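Plestar Hand Kit – Set-up Guide
Section 5: Fitting the hand and teaching the first pick

Read this section after the arm has been bolted down and the power-up check in Section 4 is complete. You will need the 3 mm hex key from the accessory bag, the Stikum wrap roll, electrical tape and one sample of the part you want the arm to handle. Allow a full morning for a first installation. Later changes of part take much less time.

5.1 Before you start

1. Press the stop button on the controller and check that the status light is red.
2. Clear the bench of tools and spare parts.
3. Check that the wrist cable can move freely through its full turn. It must not pull tight at any point.
4. Open Fliltero on the control computer and load the profile for your hand. The profile number is printed on the delivery note.

CAUTION: The fingers can close without warning while a profile is loading. Keep your hands away until the screen shows Ready.

5.2 Wrapping the hand

The wrap keeps dust and grease out of the finger joints. It is a consumable item and is not covered by the warranty.

1. Move the fingers to the Open position.
2. Lay the film over the palm first and then work back towards the wrist.
3. Leave some slack at each joint. Film that is pulled tight will tear the first time the hand closes.
4. Fix the film to the forearm with electrical tape. Two turns are enough.
5. Run Open and Close from the menu, 5 times each, and look for film caught between the fingers.

Note: Do not tape over the finger joints themselves. The grip sensors will read too high and the hand will let go early. 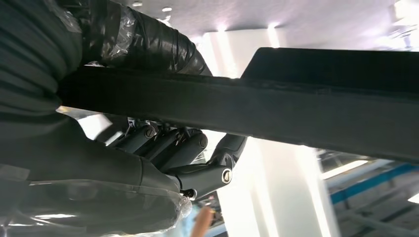
Grip force is set separately for each part, and the factory value is deliberately low. Start there and go up one step at a time until the part no longer slips when you tug it lightly. For thin, flat parts, take hold along one edge with the fingers side by side, as with the black panel held by its lower edge. The film can be left in loose folds over the hand and forearm, provided that none of it lies between the fingers and the part. If you have to go past step 8 to hold a flat part, the fault is nearly always in the finger position. Go back to the Open position and teach the grip again.

5.3 Placing the sample part

1. Put the part on the bench within reach of the arm. It does not have to be square to the edge, as the vision step allows for parts lying at an angle.
2. Select Learn Part in Fliltero and give the part a name.
3. Choose Flat, Round or Other. Number plate frames, trim strips and similar mouldings should be entered as Flat.
4. Mark the pick point on the screen. On a long part with openings in it, choose a solid stretch of rim.
5. Press Approach. The hand will move to the part and stop before touching it.
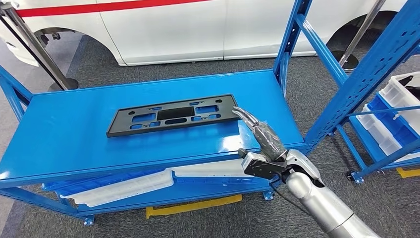 6. Check the gap between the fingertips and the part. If either fingertip would land on the bench, raise the pick height by one step and press Approach again.
7. Press Grip, then Lift. The arm raises the part a short way and waits.
8. If the part is level enough for your purpose, press Save. If it droops badly, move the pick point towards the middle and repeat from step 4.

CAUTION: Glossy bench tops can reflect the room lights strongly. If Fliltero outlines a patch of glare instead of the part, turn the lamp or move the part. Do not cover the camera window.

5.4 Error codes

179 – Part not found. The part is out of view or hidden by the hand. Move the arm to Home and try again.

1,092 – Grip lost. The fingers closed further than expected. Check the grip force and look for damaged film.

1,408 – Wrist cable limit. The arm has turned as far as the cable allows. Press Unwind and keep clear until the wrist stops.

If a code comes back after three attempts, write down the profile number and contact Scanlon, who handle all service calls for the Plestar range. Please do not open the wrist housing. The seal cannot be refitted outside the workshop.

Section 5 revised Feb 6, 2018. Changes checked by Audrey-Anne Bouchard. Replaces the January version, which gave the wrong tape position in 5.2.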